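Altia delays Mangundap to September, confirms reshoots

4/7/18
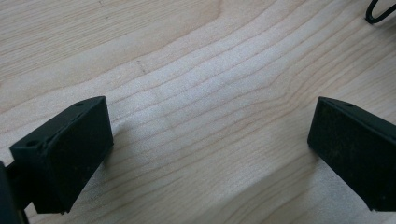

Two black gripper fingers, set apart over a light wooden surface.

Altia has moved the release of Mangundap, its deep-sea salvage thriller, to September and confirmed that additional photography will take place before the picture is locked. The distributor gave no revised day of release and said the change applies to all territories.

The extra shoot is scheduled for seven days. Director Chepkoech Athumani will return with three members of the principal cast, including Jabari Shirima, who plays the survey engineer Dorrell. A second unit will not be used.

According to a production note circulated to exhibitors, the new material is confined to the third act and replaces a sequence set in the control room of the salvage vessel. The original version of that sequence was shot on a partial set with the exterior added in post-production. Athumani has asked for a full set this time, with practical lighting and fewer composite shots.

Visual effects remain with Jindine, which took over the work after the first vendor left during pre-production. The current cut contains 882 effects shots, of which roughly 600 have been delivered at final quality. The remainder are in lighting or compositing. Shots affected by the reshoot will be withdrawn from the schedule and re-tendered as a separate package — a step that accounts for most of the delay, the note says.

"The edit is stable up to the end of the second act," producer Perrine Maillard said. "We are replacing one sequence and the two scenes that depend on it. The running time should not change by more than a few minutes."

Maillard declined to comment on the cost of the additional work. She also declined to say whether the ending shown to test audiences has been kept.

Lawal Yusuf, who wrote the original screenplay, is not involved in the revisions. The new pages are by Gladys Obura, credited on the film until now as script consultant. Whether her credit will change is a matter for arbitration and has not been settled.

The move takes Mangundap out of direct competition with the animated feature Bemico, which keeps its existing date. A first trailer, previously planned for release with that film, is now expected once the reshoot has wrapped. The score will be recorded after picture lock.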